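HUSTDALE ALLOTMENT AND ORCHARD SOCIETY
Minutes of the April general meeting
Held in the lower hall, 7:00 p.m.

Chair: Liv Solheim
Present: 51 members. Quorum met.

1. Minutes of the previous meeting
Approved with one correction. Under item 4, "north culvert" should read "north sluice."

2. Water supply
2.1 The Chair reported that the Rusik pump was returned to service after replacement of the shaft seal and the lower bearing. Discharge pressure is within the range given on the plate. The inlet screen is to be cleared every two weeks until the leaf load drops.
2.2 The meter on the main line read 3,822 at the start of the period. The next reading will be taken before the orchard lines are opened, so that plot use and orchard use can be separated in the accounts.
2.3 The storage tank holds 1,000 gallons. A second tank of the same size was proposed. Members in the lower rows objected to the position shown on the sketch, which shades three plots after midday. Deferred pending a revised position on the east side of the pump shed.
2.4 Hoses left connected overnight will be disconnected by the duty member and hung on the fence.

3. Plot register
3.1 The register stands at 196 plots. The printed sheets do not agree with the boundary markers in rows F and G, where two half plots were merged and later divided on a different line.
3.2 Resolved: the register to be reissued with one plot per line, the row letter first, and the tenant's start year in its own column. Handwritten changes on old sheets will not be carried over unless signed.
3.3 Members who hold more than one plot are to confirm in writing which one is the primary plot for voting.

Papers, various. 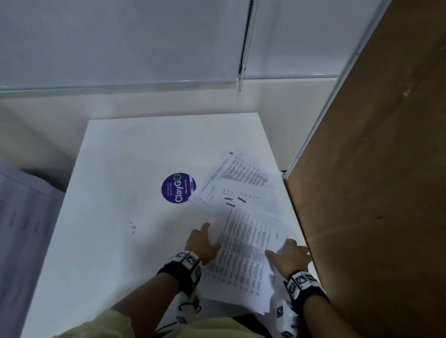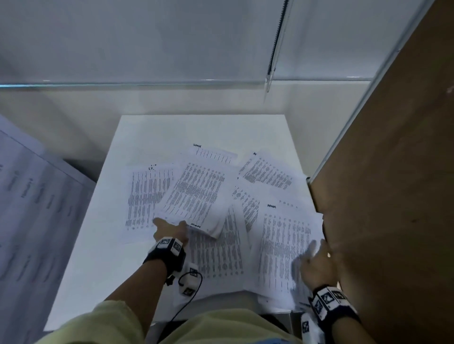
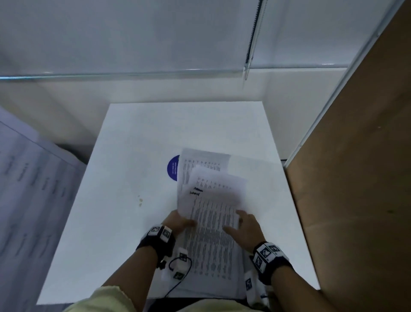
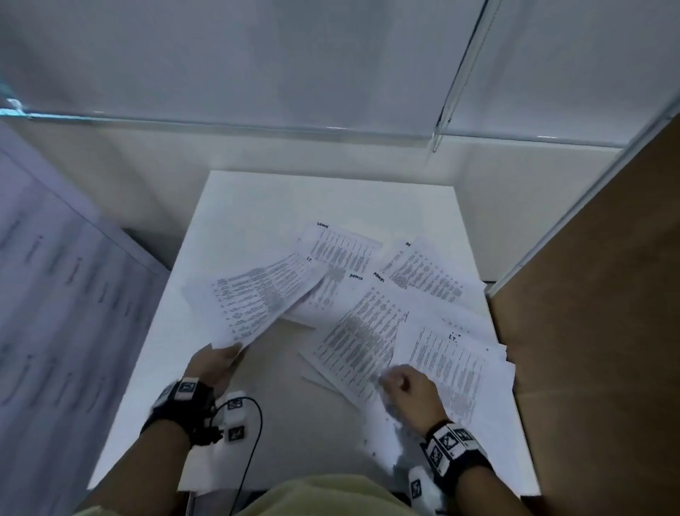

4. Orchard
4.1 Canker was found on the older apple trees along the lane. Affected limbs have been cut back to clean wood. Cuttings are to be burned and kept out of the shared compost.
4.2 Two quotations were received for deer fencing. Ekström quoted for eight-foot woven wire on driven steel posts. Wimix quoted for seven-foot mesh on timber posts, with gates priced separately. The meeting asked for the Wimix price to be restated with two gates included before any comparison is made.
4.3 Grafting material will be handed out from the cold frame on request. Labels must show variety and rootstock.

5. Compost bays
5.1 Bay 2 is closed to new material. Bay 3 is open. Bay 1 is ready for use, limit four barrows per plot.
5.2 A motion to allow cardboard in the bays was carried, provided tape and staples are removed first.

6. Any other business
6.1 The lock on the tool shed sticks. Graphite to be used, no oil.
6.2 A member asked whether polytunnels count as permanent structures. The Chair ruled that they do if the hoops are set in concrete.

Meeting closed 8:40 p.m.

3 comments

rowG_beans
Item 3.1 has it wrong. The line was moved once, when the path was widened. I have the old sketch and can bring it in.

T. in the lower rows
Could the tank proposal be posted with measurements this time? The last sketch had no scale on it.

quince
Does the four barrow limit apply to each half plot or to the pair?
Reply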